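Talk notes: Teaching a shoe rack task by remote control
Speaker: Manon Pelletier
Slides: Huguette Pelletier

Slide 1. Title
Give the running order, then move on. Questions at the end, except about the hand mapping, which people can ask as we go.

Slide 2. The task
Place slippers in pairs on a low rack. The operator drives both arms and both hands from the Eltard station. The robot records joint positions, hand commands and the head camera view. One placement is one episode. We picked slippers over laced shoes: one piece, no loose parts, enough give that a hard grip does no damage.

Slide 3. Grip on the slipper
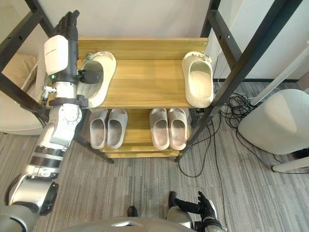
Left hand on a cream slipper, upper shelf. Gray pairs on the lower shelf.

Point at the fingers. The first instinct of a new operator is to pinch the strap. A pinch lets the slipper swing, and the policy then learns to chase the swing. We ask for a grip on the body of the slipper, with the wrist set before the hand closes.
Note the idle arm as well. Its pose is recorded along with everything else. If operators park it in different places, the model treats that as signal. Our rule: pick a rest pose at the start of a session and keep it.

Slide 4. What the operator sees
Head camera only. No wrist cameras in this set. The forearm hides part of the shelf whenever the arm reaches across it, and operators want to lean sideways to look around it. Leaning does nothing. They have to move the head of the robot, and that motion goes into the record too.

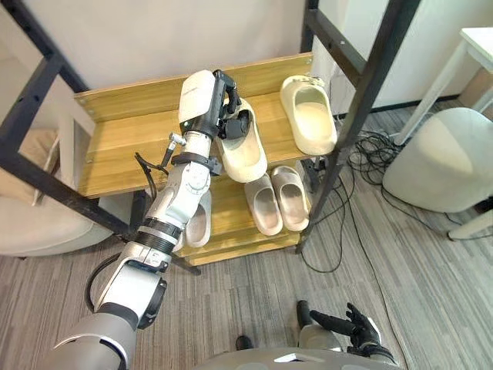

Left forearm in front of the lower shelf. One slipper partly hidden behind it.

Say this slowly — if the operator can't see the target, the policy can't either. Operators who work from memory produce episodes that look clean and train badly. Beaulieu drops them at review. Ikoda keeps them with a flag. We drop them.

Slide 5. Session plan
Blocks of 10 episodes, then a break. 2 operators per station, swapping between blocks. Full set: 560 episodes. Pauses of more than 4 seconds are trimmed before training.

Slide 6. Reach and body position
The rack is low, so the legs and torso matter more than in our table work at Stirkby. A look down takes in much of the robot itself.
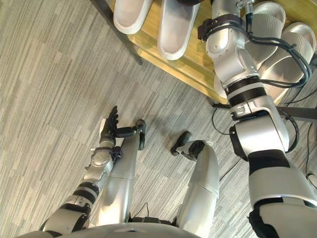 View down over both legs, right arm extended toward the rack. Left hand open over the carpet.

Mention the cables along the right forearm. They change the outline of the arm in the camera view, so we route them the same way for each session.

Slide 7. Open points
Whether to score pair alignment or only placement. Whether hand-guided episodes can be mixed in — we have a small January set, not yet compared. Take questions.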